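Packing for the coast walk, second try

August 8, 2018

We start the coast walk out of Koltcombe next week, 54 miles in all, and I have spent most of the evening going back and forth about clothes. The first time I tried it, in April, I quit after two days. My knees were fine. The pack was too heavy and most of the weight was stuff I never wore.

My old rule was one outfit per day plus one spare. It works for a car trip. On foot it means carrying a load of cotton uphill while you wear the same shirt anyway. So this time I started with everything I thought I needed and then took things away.

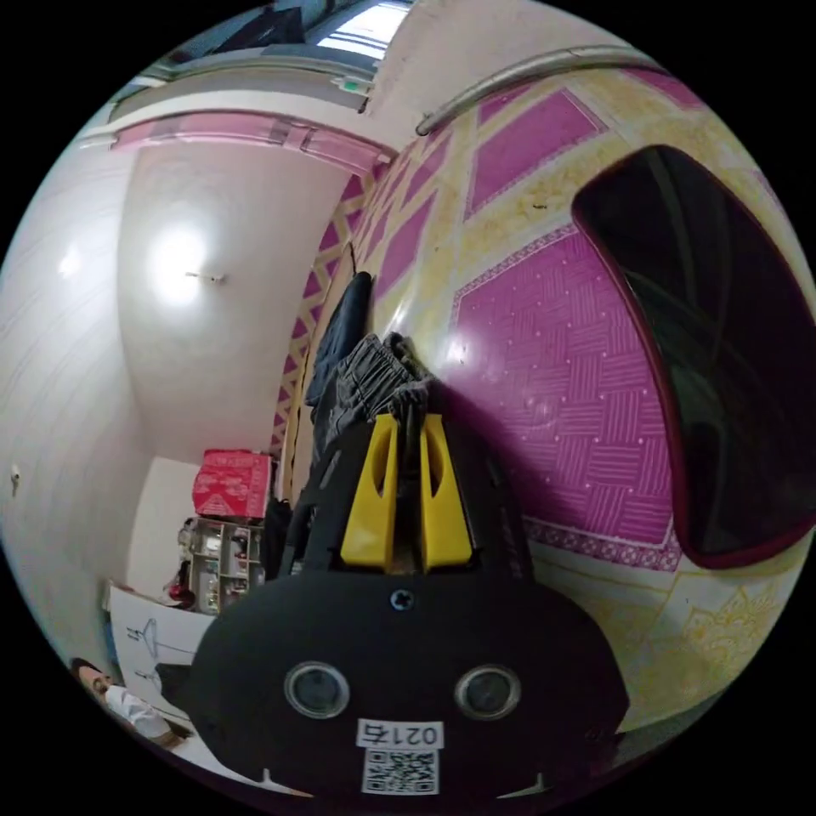

Owen says I am still overdoing it and that one pair of pants is enough for any walk under a week, as long as you wash your socks. Maybe so. I have been rained on along that path, and sitting in a pub in soaked pants is not something I want to repeat. I am bringing two pairs and he can laugh at me.

The jeans question took longer. Every packing list says no jeans. They are heavy and they take forever to dry. I agree with all of that and I still like having something normal to put on at night. The answer was to mail a small box ahead to the guesthouse at Stistoron, where we stop for a rest day. Postage is cheaper than I expected and they hold parcels for guests. 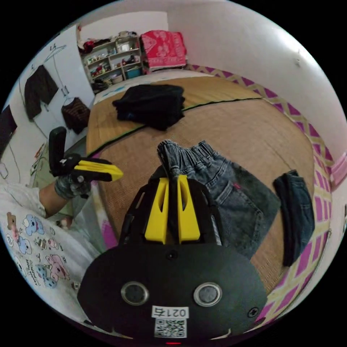

What is staying home

The big towel, the second sweater and the hardback. Also the camp stove, which I carried the whole way last time and lit once for tea. There is a bakery in nearly every village on this stretch.

I went back and forth on the rain jacket. Mine is an old Trivari with a sticky zipper, and I keep meaning to replace it. It has gone in for now. If the zipper gives out I will just wear it open and complain.
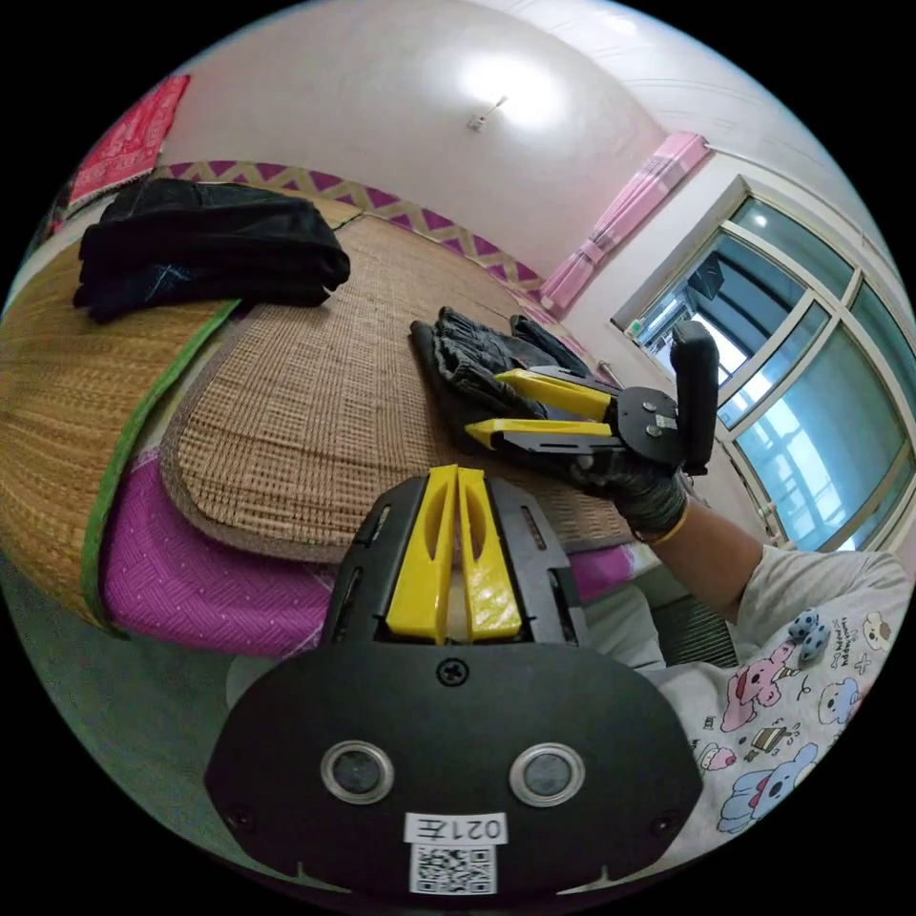
The other change is the daily distance. Last time I planned long days early on and hoped to rest later. The climbing is all at the start – 3,000 feet of it before the lighthouse – so this time the first days are short. I booked the rooms to match, so I can't talk myself into pushing on.

I still have to buy blister tape and find my other water bottle.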